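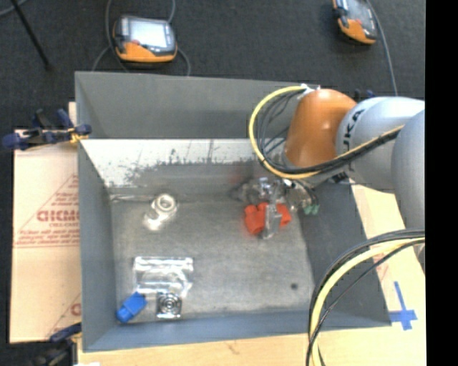 Slide 1: KUKA arm reaching into a metal bin.

Notes, Saturday session, Kirkthorpe

Hi everyone, I'm Vaida! Tonight is gutters, my favorite part of any house (yes, really).

SLIDE 2. Start with the Prester Street job. Fascia soft, two brackets gone, homeowner quoted $1,660 for a full replacement. We rehung the run for $200. Pause for questions.

SLIDE 3. Slope! Pour a bucket in at the high end and watch where it sits. Do this before you buy anything.

SLIDE 4. When to call a pro: second story, rotten rafter ends, anything near the power line. Ask for the price in writing.

Finish with the downspout demo, then hand over to Zubaida for water heaters.

Comments

siddiqui_k: Tried the bucket thing, mine slopes the wrong way. Great talk!

Marlene: Will the water heater notes go up too?

We use cookies to remember your settings. Accept | Manage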